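Chilled milk date labels, again

Costigan dropped the use-by date from its semi-skimmed in February and now prints a best-before. Naa Ametepe asked me what that changes for a small shop. A use-by date is about safety, and food can't legally be sold once it has passed. A best-before is about quality, and sale afterwards is allowed if the food is still safe.

I went back through our fridge log at Pongate. It holds 1264 readings, taken at the back of the middle shelf. The door shelf runs almost 2 degrees warmer - enough to matter for an opened bottle.

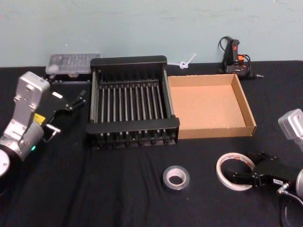

Black cloth on the table, against the blue-green wall.

The new label still says to keep the milk below 5 degrees and use within three days of opening. Those three days apply whatever the printed date is. Akua Frimpong has moved all 10 crates off the door side and put the older stock at the front.

Storum has kept use-by on its cream, so the two products need separate checks at closing. I have changed the check sheet to show the type of date as well as the date itself. Drundis yoghurt was best-before already and stays as it was.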